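Teaching a Robot to Tidy Up, One Squeeze at a Time
Student project report, Flurina Stöckli 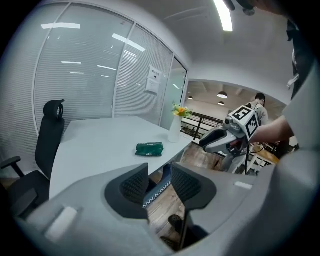 I signed up for this project in May because I thought it would be mostly programming. Ha! I spent most of it walking up to tables with a gripper in my hand, squeezing the trigger, picking up some piece of trash and putting it down again. My right wrist is now much stronger than my left.

The idea was simple enough. We wanted a robot arm to clear small litter off a table (wrappers, mostly, plus the odd paper cup) without anybody writing out the movements in code. You do the job yourself with a hand-held gripper, the camera on it records what the fingers see, and the marker cube on top lets us work out where the gripper was the whole time. Then a network learns from all of that. My partner Damian Hollenstein handled the training side and I ran the recordings, though we swapped whenever my arm gave up.

Our first plan was remote control. We tried it for a while with a joystick setup Damian had put together and named Flimov, and I was terrible at it! Every pick took me forever, and I kept closing the fingers just beside the wrapper. By hand I could do 30 good picks in the time it took me to do a handful with the joystick, so we dropped Flimov and never looked back.

Wrappers are nasty things to pick up, by the way. They lie flat, they're shiny, and they fold up differently every time you touch them. I started out pinching straight down from above, and the pads just slid over the top. Coming in low at an angle with one pad almost touching the table worked a lot better, so I redid the first 400 recordings that way. (Damian was very kind about this.)

We ended up with 3425 recordings. After throwing out the ones where the tracking jumped, or where I'd dropped the thing and muttered at it, 1547 were left for training. That hurt a bit. A lot of the bad ones came from me turning my wrist so far that the markers faced away from the tracking camera, and I really should have checked the data every evening and not at the end of the month.

The trained arm does cups nicely. Wrappers it gets if they have some crumple to them, and a really flat one still beats it most of the time. It also hesitates above the table before going in, exactly like I do, which Damian finds hilarious and I find a little embarrassing.

If I had another month I'd record more flat wrappers and get a second person to do half of them, so the arm doesn't only learn my habits. The recordings and my notes are in the Statholm folder, sorted by object.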